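# Clelham parents get their Tuesday-menu wish: one-on-one suppers come to Rotich's

Anyone with more than one child knows how hard it is to get ten quiet minutes with just one of them, let alone a whole meal. So there was a good deal of happy chatter at the school gate in Clelham when word got out that Rotich, the family restaurant on Odgate, was setting aside its early evening hours this June for what it is calling "just us" suppers, meaning one grown-up and one child at a table for 2, with a shorter menu and no hurry at all.

The idea came from Pendo Rweyemamu, who runs the dining room and has 4 children of her own (the oldest taller than she is, the youngest still fond of eating under the table). She had taken her second daughter out for soup one afternoon after a dentist visit, and the two of them ended up talking until the lunch dishes had been cleared and the staff were laying out forks for dinner.

"I learned more about her friends in that hour than I had all winter," she said. "She told me she wanted to quit the recorder, and she'd been working up to it for weeks, poor thing! I drove home thinking, well, why don't we do this for other people?"
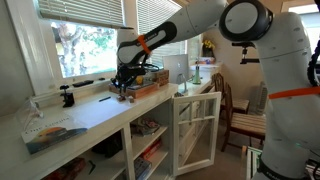 The menu was put together by Kimutai Swai, the head cook, who spent much of the spring trying lighter versions of the dishes families already order. There is a baked chicken with lemon and green beans, a bowl of tomato rice with a soft egg on top, and a bean stew that he says his own mother would recognize, though she would want it saltier. Portions come in a small and a regular, and a child is welcome to order the regular (or a parent the small, for that matter). Dessert is fruit and yogurt, or a warm oat cookie for those who feel the fruit is not quite in the spirit of the thing.

Tables can be booked from 4 in the afternoon, and the restaurant asks that phones stay in pockets or purses until the plates are cleared, although Rweyemamu was quick to add that nobody will be scolded over it. Each table gets a little stack of cards with questions on them, such as which meal you would eat every day for a year. Swai wrote most of them himself in the slow part of the afternoon, and he admits that a few of them are mainly about soup.

Families have been coming in from as far as Flirnmont, and one grandfather from there, who had brought his grandson along for the tomato rice, was already asking at the counter whether he could come back with the boy's sister. He can, and he has been told he may have the same corner table by the window, which he liked very much.

The restaurant has had 1,000 of the question cards printed, with extras kept by the door for anyone who would like to carry a few home. The suppers run through the end of June, and bookings can be made by phone or by stopping in at Rotich on Odgate any time after lunch.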